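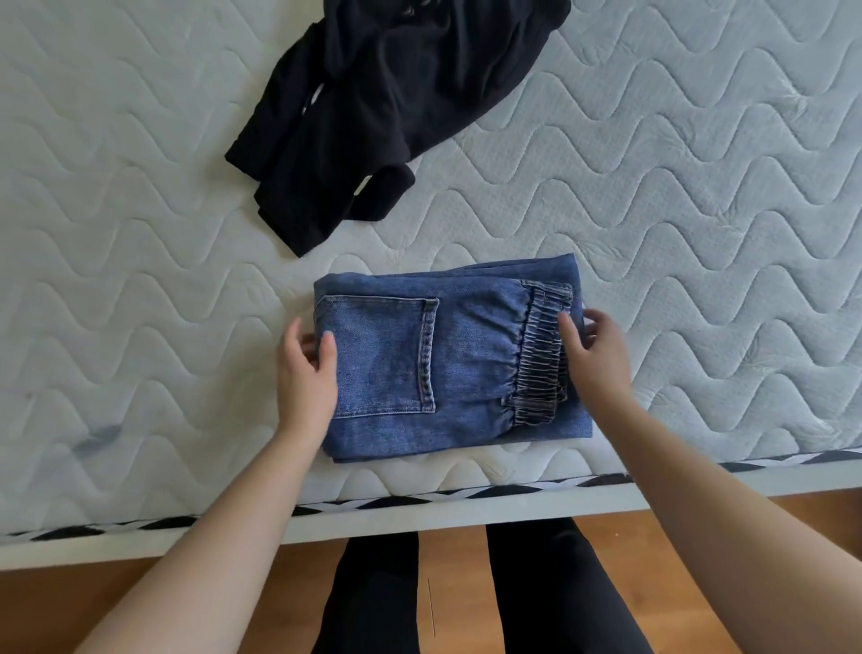
Natanael Rocha wrote under my last post that I should stop fussing with the newsletter and just send the thing, and that a small shop with 2116 people on its list has no business leaving them alone for half a year. He put it more kindly than that, and he added a smiley, but I've been chewing on it ever since (mostly while folding, which is when I do my best chewing).

He has a point. I started the list back when I was still selling at the Fedham market, with a clipboard and a pen on a string, and I typed the addresses in every evening with a cup of tea going cold next to me. I was so proud of it! Then I got busy, and then I got shy, and the longer I stayed quiet the stranger it felt to pop up in somebody's inbox again. You know how it is when you owe a friend a phone call and each week makes it harder to pick up the phone. Multiply that friend by a couple of thousand and you have my winter.

So in June I sat down and wrote one. I'd been paying for Ultix all that time, every single month, without sending so much as a hello, and that alone should have got me moving sooner. The first draft was awful. I had looked at the newsletters other shops send and tried to sound like them, with a big headline and a discount in a box and three buttons all asking for the same click. My sister read it and asked who had written it. That went in the trash.

The second one I wrote the way I write here. I said I was sorry for the silence, I told them about the trip to Bragança and the lady there who showed me how she mends collars, and I put in one link, near the bottom, to the page with the new aprons. I fretted over the subject line for most of an afternoon and ended up with "Hello again from the shop," which I know is plain as toast. I sent it at 6 in the morning, mainly because I was awake and wanted it over with.

Well! People wrote back. They didn't all buy something, and I wouldn't want to give you the idea that the orders came pouring in, but I had about 9 proper replies before lunch, long ones, some from folks I remembered from the market. One wanted the name of the bakery in Bragança. One told me her apron had finally given out and could I do the same one in green. A few people unsubscribed too, and I'll admit that I looked at each of those addresses and wondered what I'd done, which is silly and I'd tell anybody else to leave that page closed.

A couple of you have asked whether I'll be moving everything over to Trarkeo, where the little online groups seem to be going these days. I did open an account. I've posted in it two times. It's friendly enough, but I never know who has seen what, and the conversation slides away down the page before I've thought of an answer. With email I can take until after supper.

Natanael thinks I should send one every week. I can't, I'd run out of things to say by the third and start writing about the weather. Once a month feels like something I can keep up, so that's what I've told everybody, in writing, at the bottom of the last one. The next is half done. It has the green apron in it, and the name of the bakery, once I find the paper bag I wrote it on.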